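Urkeck (robot)

Urkeck is a two-armed robot put together in a shared workshop known as Gevmont, where it has grown, a little at a time and with many changes of heart, from a single secondhand arm on a bench into a pair of arms with jointed, five-fingered hands. It is best known among the members for tray work, the long-running effort to have it pick up, turn and set down shoe-shaped molded trays without dropping or squeezing them out of line. The name comes from a label on an old parts bin, and nobody has ever felt strongly enough to change it.

Background

The project was started by Xóchitl Arellano, who had wanted a helper for sorting parts at home and soon ran out of room in her garage. Moving to Gevmont gave her more floor space and, just as welcome, people to talk to in the evenings. An earlier machine, Gerneck, had simple two-finger grippers and could manage blocks and cans quite happily, but it struggled with anything that had a thin rim. Gerneck was taken apart one February, and several of its cables and brackets live on in other members' builds.

Tray work

The trays are black, with a raised rim and a hollow shaped something like the inside of a shoe. They are laid out on a yellow table, and the usual exercise begins with the left hand closing its fingers around the lower edge of one tray and holding it upright while the right hand stays open.
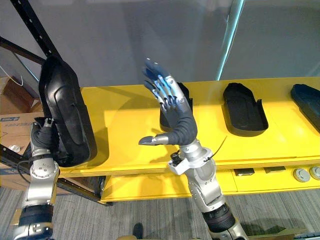

Refugio Xolalpa has argued in the workshop's notes that the rim is the wrong place to hold a tray at all, and that a hand spread flat underneath would forgive a good deal more sloppiness in the aim. The point has never been settled. Arellano tried the flat-hand approach for a few weeks and went back to the rim, mostly because sliding fingers under a tray that sits flush on a tabletop is a fussy business, even for a person.

Hands and covers

Much of the patient work on Urkeck has gone into its hands. The fingers have metal knuckles and dark, rounded tips, and the palm is finely ribbed. Farther back, a black bellows covering bends with the joint and keeps dust and stray threads away from the moving parts. Fitting it is slow, and the members generally set aside an evening for it, with something warm to drink close by. 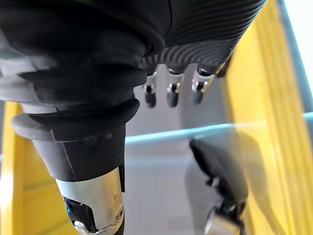

Get the cover on before you run the last cable, wrote one reader, Từ, or you will be doing the whole job over again. That advice has since been folded into the build notes, which now run to 126 pages and include a long and rather affectionate section on choosing screws.

Practice sessions

A full session is 16 tries, with a break of 4 minutes at the halfway mark to let the motors rest and to look over the fingertips. Tries are logged by hand in a spiral notebook.

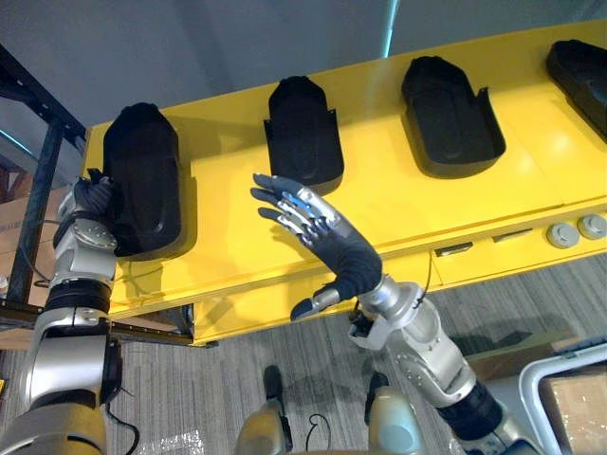

Urkeck with one tray in its left hand and the right hand open over the table.

Plans for a second table have been talked over more than once, though floor space at Gevmont is always being promised to somebody else.

Related articles
Gerneck (robot)
Gevmont workshop
Bellows covers
Gripping thin rims

16 shares · 2 comments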